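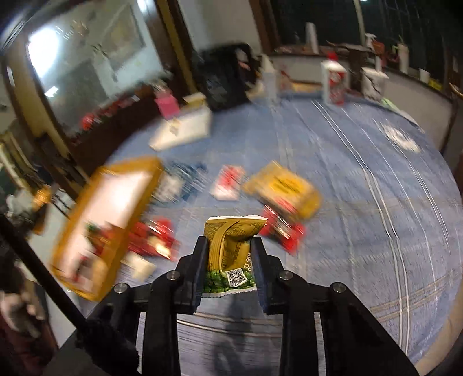 4.2 Following characters across a shared schedule

We turn now to the part of the study we most enjoyed working on, the crossover episode. By this point in its run the Trimska franchise had grown to five series on the Prondell network, all set in the same city and all drawing on the same hospital, the same courthouse and the same rather gloomy bar. Nikier, the fire service drama that started it all, still held the early slot. Waweru, the newest of the family, followed it with stories from a legal aid office. A crossover asks the viewer to stay put from one to the other, and sometimes to come back the next night for a third part.

The diaries are wonderful on this. The 80 households kept them for seven weeks and gave us 1,580 entries, many far longer than the box on the form allowed. People wrote up the sides and on the back. They argued with each other in different coloured ink. One household drew a family tree of the fire station, with a dotted line for a marriage that the writers of the show seem to have forgotten. None of this had been asked for, and we have kept all of it in the coding.

What struck us first was how seldom viewers spoke of "the franchise" at all. They spoke of people. A paramedic who walks out of Nikier at the end of one hour and into the courthouse of Waweru at the start of the next was followed as one might follow a neighbour down the street, and the change of title music in between was hardly noted. Where it was noted, it was often as a chance to do something else: put the kettle on, let the dog out, open a packet of something. We coded these as "threshold activities", and they cluster very strongly at the join between the two programmes. The advert breaks inside each episode gather far fewer.

This matters for how we think about flow. Earlier work has tended to treat the evening schedule as one long stream, with the network doing its best to hide the joins. Our viewers seemed quite happy with the joins. They used them. Several diaries describe a short talk at the threshold in which someone who watches only Nikier is brought up to date by someone who watches both, and these talks are full of lovely, compressed storytelling. A whole season of Waweru may be boiled down to two sentences and a shrug, and the listener then sits through the next hour perfectly well equipped.

We also found a kind of viewer we had not planned for, and whom we have called the lodger. Lodgers have no regular series of their own. They are in the room when the crossover begins, take to a character who was meant only as a guest, and turn up the following week to ask where that character has gone. Their entries can be quite cross! Since a guest usually returns to a different programme on a different night, the lodger must either move house, so to speak, or give up. More of them moved than we expected, and some became the keenest diarists in the sample.

Regular viewers of the older series were more guarded. They could be very protective of Nikier, and a crossover that gave its captain too few lines was remembered for weeks. Even so, the complaints show close attention. One entry sets out, scene by scene, how the same warehouse fire might have been told without lawyers, and it is frankly a better episode than the one that went out. Irritation of this sort has often been read as a sign that a viewer is about to drift away. In our material it sits alongside steady viewing right up to the May finale, and the crossest households were among those that watched it live.

There is a limit here that we should make plain. The diaries record what people chose to write down, usually with the television still on, and quieter kinds of watching will have slipped past us. A household that sat through both hours without a word may have left a single tick. We return to those ticks in Section 4.3, where they are set beside the interviews, and where some of the shortest entries prove to have the longest stories behind them.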